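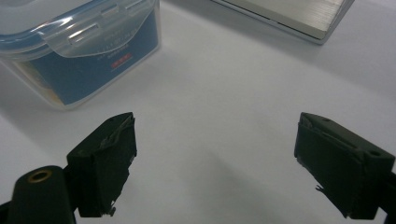

Dry food keeps well in a plastic box only when the lid closes the same way each time. In my kitchen in Jetodden the air is damp for most of the year, and an open bag of crackers goes soft in one night. I moved to clear boxes with clip lids, the kind with a light blue rim and a tab that hangs down over the front. The rim is the part you should look after.

1. Wash before first use

Use warm water and a little washing-up liquid. Leave the lid and the box apart on a towel until both are fully dry, also in the corners.

2. Keep the printed card for now

New boxes often come with a card inside. Take it out before you put any food in, but read it first, it may say if the box can go in the freezer.

3. Check the rim

Press with one finger all the way round. If it stands up in one place, push it back into its groove. On a box with rounded corners I begin in a corner and go slowly.

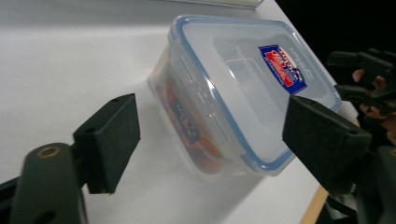
4. Fill and close

Leave a small space under the lid. Put the lid on flat, press the middle, then close the clips on opposite sides. Do not force a clip.

5. Write the date

I use paper tape on the short side, so I can still see the food through the long one. My lentils say 11 March and the box holds 273 grams of them.

If the sticker on the lid leaves glue, rub it with cooking oil and wash again. I wait eight days and then look inside; when the crackers still break with a clean sound, the box is good.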